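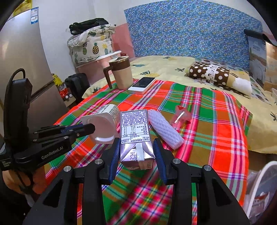
Chapter 3

What the Package Is For

3.1 The thing around the thing

Most people, asked what a package does, will say that it holds the product. This is true in the way that it is true a house holds furniture. A package also keeps out air, light, insects and fingers. It survives a truck. It stacks. It carries a label that the law requires and a picture that the law merely tolerates. It has to be opened by a hungry person without tools, and it must never be opened by anyone else first. Then, having done all of this for as little money as possible, it is thrown away within seconds, often with some irritation.

In Chapter 2 we followed milk from the farm to the filling line and left it there, cooled and tested and in need of somewhere to go. This chapter takes up the carton and the cup, the two containers that receive most of it. They are worth studying together. One is folded and the other is molded. One starts life as a flat sheet and the other as a bag of pellets. They fail differently, too, and a good deal of what we know about packages has been learned from the ones that leaked.

3.2 A short history of spills

The dairy at Varkbridge changed from glass bottles to paper cartons one March, with the confidence of people who had read the brochure. The brochure pointed out, correctly, that cartons were lighter than glass and did not have to be washed and brought back. It was quieter on the subject of corners. A carton is a sheet of board persuaded to become a box, and at each corner the board is asked to bend in more directions than it would like. Where the coating cracked, the board drank the milk. Of the first 3000 cartons sent out, 264 came back soft.

The dairy's first response was to add more glue. This is the first response of nearly every packaging department in history and it deserves a certain respect. The glue held beautifully. The cartons now leaked through the board beside the glue, and customers who had once complained of wet shelves wrote in to complain that they could no longer get the thing open.

What finally worked was moving the crease. A fold line pressed slightly wider lets the outer layers of the board spread without tearing, and the coating goes along with them. The change cost almost nothing and took most of a year to think of. We will come back to crease width in Section 3.5, where you will be asked to measure some.

3.3 Four jobs, in order of how loudly people complain

Containment comes first. If the product is on the floor, no other question arises.

Protection is harder to see. A yogurt cup may look perfect and still let in enough oxygen to spoil what is inside before the printed date. Buyers blame the yogurt. The cup, which did it, goes into the trash with its reputation intact.

Convenience covers opening, pouring, closing again and fitting in the refrigerator door. The Cendano company once offered a juice pack that met every test of strength its engineers could devise, and was defeated by the discovery that its base was a finger's width too broad for a standard lunch box. Children are a demanding market and do not fill out surveys.

Communication is the printing. On a small pack it may be the hardest job of the four. The name, the ingredients, the table of nutrition values, the storage advice and the address of the maker must all fit on a surface smaller than a playing card, and still leave space for the marketing department to express itself. Where a pack is sold in two languages, everything is said twice and read, on average, less than once.

3.4 What you will be able to do

By the end of this chapter you should be able to name the layers of a coated carton and say what each one keeps in or out. You should be able to explain why a cup has a rolled rim, and estimate the stacking load on the bottom row of a pallet. The worked problem follows a shipment of 519 cases from Kemon to the Fu warehouse, by way of a road that the planners had seen only on a map.

Before going on, take an empty drink carton from home, rinse it well, and unfold it along its seams until it lies flat. Keep it. You will need it in the next section, and again in Chapter 5 if it has not begun to smell.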